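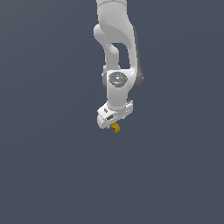

A simulated arm holds a small yellow cube in one of Nomow's practice scenes.

The laundry can wait

Stela Preda has a list on the wall of her office at Nomow. It has 50 chores on it, most of them from ordinary homes and a few from the packing floor at Grandier, the parts supplier that pays for some of her work. Empty the dishwasher. Pair socks. Put the right bolt in the right bag. She crosses one off when a robot can do it all day without help. So far she has crossed off four, and all four came from the packing floor.

Most of the practice happens in software. A simulated arm can drop things all night and no one has to pick them up. The objects are plain on purpose. One of them is a yellow die, and the job is to get hold of it and lift it.

That sounds like very little to ask. Preda's group ran the task 1,239 times in July and counted 1,134 clean lifts. The other runs failed in dull ways. The fingers closed too early, or one touched first and pushed the die out of reach.

"People see the good runs and ask when it can do their kitchen," Preda says. "I look at the bad ones. A glass in place of that die, and you are sweeping the floor."

A die also keeps its shape, and its size is known. When it sits at an angle between open fingers, the hand has to turn to match or close on the corners.

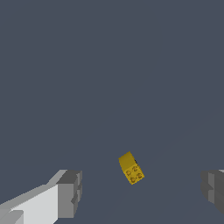
What the shop floor wants

Grandier's plant in Barrientos packs small hardware into trays. Pushpa Sachdeva runs the evening shift there, and she has worked beside a Pillesent arm for nearly two years. It loads one kind of tray well. When the tray changes, a technician has to come over and set it up again, and until then her crew packs by hand.

Sachdeva kept track for a month and wrote down 139 stops. Parts stuck together caused most of them. She would still keep the machine.

"It does the part of the job that hurt my wrists," she says. "It doesn't do the part where you have to look at something and think."

She does not want one at home. Her dishwasher takes her ten minutes to empty, and she has seen how long the arm needs for a tray it doesn't know. 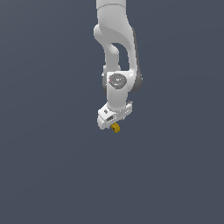

When to expect one at home

Preda won't give a year. She expects single-purpose machines first, probably for folding towels, and she thinks they will be slow and cost too much. Socks are near the bottom of her list. Next up for the group is a soft object in place of the die, starting with a folded washcloth.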